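Hospitality Basics, Unit 5
Serving Drinks at Indoor Events: Trays, Cups and Table Setup
Course handout. Instructor: Ginette McKinnon

Read this before the November practical. The first half covers equipment and setup, the second half covers service and clearing. Bring the handout with you, as the checklist at the end is the one used for marking.

1. What the drinks table is for

At a standing event the drinks table does two jobs. Guests pick up from it, and servers load trays from it. Most of the trouble at a busy event comes from mixing the two. A server reaches across a guest to fill a tray, or a guest takes a cup from a tray that was meant for the other side of the room.

Decide before the doors open which part of the table is for guests and which part is for staff. On a short table the usual split is trays on one side and single placed cups on the other. Keep it the same all evening. If you have two tables, use the second one for returns and spare stock and keep full cups off it.

2. Trays

We use small rectangular trays with a raised rim for this unit. The rim stops a cup from sliding off. It also means that a cup set down carelessly can end up with part of its base on the rim and part on the tray floor. A cup in that position will stand until the tray is lifted.

When loading a tray:
Set each cup down flat, with the whole base inside the rim.
Load from the middle outward.
Put the heavier or fuller cups closest to your body.
Leave finger room between cups. Guests take a cup from the side, and two cups standing against each other will knock.
Look at the tray once from the side before you lift it.

Two cups on a small tray is a light load but can still be unbalanced if both are toward one end. Move them in before lifting. A tray with one cup on it is carried with the cup in the center.

3. Cups

The cups for this course are tall tumblers, narrower at the base than at the top. Tapered cups are easy to hold and tip more easily than straight ones. Pick them up by the lower half. Fingers stay off the top third, which is where the guest drinks.

Color can be used to sort drinks. Bahman Soltani, who teaches the banquet unit, uses one color for each drink and puts it on the briefing sheet, so that a server asked "which one is this?" can answer without lifting the cup to look. If you sort by color, stick to it. Running out of one color and filling in with another is the most common way the system breaks down. Count your stock of each color first.

Stock for the practical: 48 cups per team. Sign for them when you collect them and again when they go back.
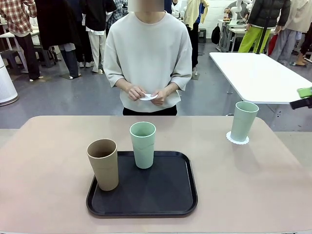 4. Doilies and coasters

A paper doily marks a place. It tells the guest where a cup goes and it takes up small drips. One cup to a doily. If the doily is damp or torn, change it before the next cup goes down.

Keep doilies away from the table edge. Paper slides on a smooth top, and a sleeve or a bag going past will take the doily and the cup with it. A hand's width in from the edge is the rule we mark to. The same distance applies to trays.

Doilies come in packs and stick together. Separate them during setup, with dry hands, and stack them face up in the staff part of the table. Don't try to peel them apart while a guest is waiting.

5. Small paper items

Labels, drink tickets, sugar sticks and napkin bands all count as small paper. They end up on the floor or in somebody's cup unless there is a place for them. Agree on one spot per table, on the staff side. Fold or tear paper away from open cups, holding it in front of you and not over the tray.

6. Moving through a crowded room

Walk the route once without a tray. Look for stools, floor appliances and cords along the walls, and for people standing with their backs to you. Guests step backward without looking. Say "behind you" at a normal speaking volume and wait for them to move.

Carry at waist height in a crowd – chest height is for open floor. Loose sleeves should be pushed up or clipped before service, as they catch on the rims of tall cups when you reach across.

7. Clearing

Clear from the guest side first. Empty cups go on their own tray, and full and empty cups are never carried together. Wipe the table from the back to the front edge, then reset the doilies.

Checklist for the practical (12 points)

Table divided before opening, 2 points
Tray loaded flat and balanced, 3 points
Cups handled by the lower half, 2 points
Doilies clean and in from the edge, 2 points
Route walked and called, 2 points
Cups counted back in, 1 point

Reading for next time: the Rundimton banquet notes, page 63, on buffet lines. Copies are in Room 238.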